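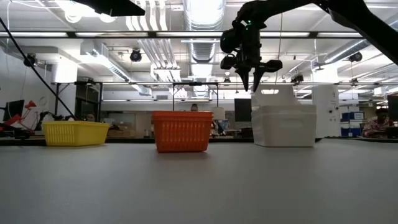

Fernanda Fonseca wrote to us, after reading a first draft, that a build in a shared workshop should be judged by how fast it can be put back in order after other people have used the room. We found this remark useful, and the present section follows it.

4.2 Building the cell in the shared workshop

The cell was built at the Wudow workshop between February and August 2019. Two arms are fixed to a black metal frame, one at the left side and one at the right, and the frame rests on a wooden table. Inside the frame lies a gray mat. We chose to fix the arms to the frame and not to the table - the table belongs to all members and we were not allowed to drill in it. After each move of the frame the positions of both arms were measured again, and this took 9 minutes when one person did it alone.

The fingers of the grippers narrow to a point. With an earlier, blunt pair the arm could not enter between the rims of two baskets, and in 6 trials the whole stack was lifted. The view of the wrist camera on a yellow basket is given in Figure 2.
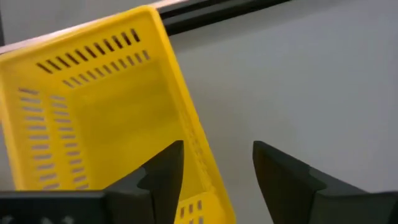 A second difficulty was the slots in the walls of the baskets. Our first program looked for straight edges, and it often took a row of slots for the rim. Lindqvist proposed to search for the longest edge only, and to ignore all shorter ones. This rule is simple, but it removed most of the false results. In total we recorded 109 trials with it, and in five of them the rim was still not found.

The layout of the objects was changed by hand between the trials. Figure 3 shows one layout, with yellow baskets at the left, an orange-red one near the centre and the white containers on the side of the right arm.

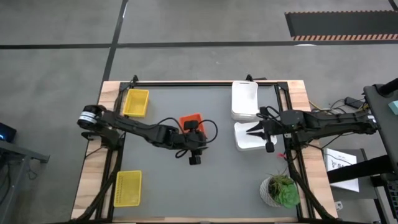
The cables remain the weakest part of the build. They were first tied close to the arms, but then the wrist could not make its full turn, so we left them longer. A loop can now catch on a basket when the two arms work close together. For this reason the speed was reduced in the middle of the mat, and the values in Section 5 were all measured at this lower speed.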